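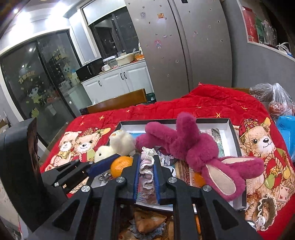 Grasp planning software for mixed household items: your questions, our doubts

By the Tsikata Review tools desk
4th May
Print this page | E-mail this page
16 comments | 290 shares

We've had a steady pile of mail after our February write-up of Dirngate, the grasp planner from Zuvska that promises to pick "anything in any container". We used it for a season with our own arm and our own bins. We came away less impressed than the brochure would like, though there are parts of it we still run. These are the questions that keep coming up.

What does Dirngate do?

It takes depth and colour from the wrist, guesses where the separate things are, scores a lot of possible grasps and hands the best one to your motion planner. It doesn't move the arm. You still need something underneath for collision checking and control. We used Castia for that, and most of the people who write to us do the same.

The sales page says it was tested on 1,000 objects. Is that a lot?

It depends on what they were, and the page doesn't say. A thousand boxes and bottles would tell you very little about a soft toy with its arms in the air. We asked for the object list twice and got a link back to the sales page. Until there's a list, I'd treat the number as decoration.

Why does it struggle with plush toys?

A plush rabbit with long ears and its limbs going every which way looks to the segmenter like four or five separate items. The planner then picks an ear as if it were an object of its own, which may even lift the toy, and it logs a success. Ask it where the rest of the rabbit is and it has no idea, so the collision model is wrong the moment the arm starts to move. There's a merge threshold in the config file. Turn it up and the ears join the body, and so does whatever is lying against it.

What about clear wrapping?

Bad, as with everyone else's. Depth cameras see through clear film, or see glare, or see nothing and leave a hole. Dirngate fills the holes by smoothing from the neighbours, and a wrapped packet ends up with a surface made of guesswork. Version two has a "transparent mode". On our bins it changed which packets were missed more than how many.

Can it handle thin, floppy things such as lace or ribbon?

Sometimes. The trouble is what counts as handling. If you pinch a strip of trim and it bunches up between the pads, the finger width reads nearly closed. The stock success check decides from finger width alone, so a thin item and an empty hand look much the same to it. Change that check before you believe any of your own results. We compare the wrist view before and after the close, and we bring in motor current when the pads are soft.

And a piece of fruit?

An orange is the easiest thing you can give it. It's round, it's stiff, the colour stands out and there's a grasp from nearly every side. Please don't judge a planner on a demo reel full of oranges. Put one half under something soft and see whether the planner still finds the centre. Dirngate tends to fit the visible sliver and aim too near the edge.

Do chains and metal rings work?

No. A tangle of them has no useful outline and the shine ruins the depth. We mask ours out and have a person pick them up. The manual lists "jewellery" as supported, and I'd like to see the run that line came from.

Should I collect demonstrations with a hand-held gripper and train a policy instead?

Plenty of you are, and it's a fair choice. You get real clutter in real homes and you don't have to cart an arm around. Be a bit wary of two things, though. A person holding the tool is using their own eyes and a very clever wrist, and the camera doesn't record either. The second is the background. If every demonstration is done over the same patterned blanket, the policy may lean on the pattern, and you won't know until you move it to a bare table. Hold back at least one room and one cloth for testing.

How many demonstrations are enough?

I don't believe anyone who gives a single figure. We had 2,240 and the policy was still poor at anything buried. Adding more of the easy picks raised the average and did nothing for the hard ones. Score each kind of item separately or the average will flatter you.

Does the calibration tool hold up?

Better than I expected. It was quick, it told us when it was unsure, and we found one loose camera mount because of it. Run it again after any hard knock, whatever the manual says about yearly checks.

Is the confidence score worth using?

As a ranking within one view, yes. As a probability, no. We saw grasps marked at very high confidence go straight into the tray wall. Don't set a cut-off from the default table. Plot your own results against the score first, and do it again after each update, as the scale shifted on us between two minor versions and the release notes left it out.

So would you buy it?

Not at the full price, and not for soft goods. If your bins are mostly rigid things with dull surfaces it will save you a few weeks. Ask for a trial on your own items and bring the awkward ones. If the vendor wants to choose what goes in the tray, you can probably guess how I'd take that.

Print this page | E-mail this page
Comments (16)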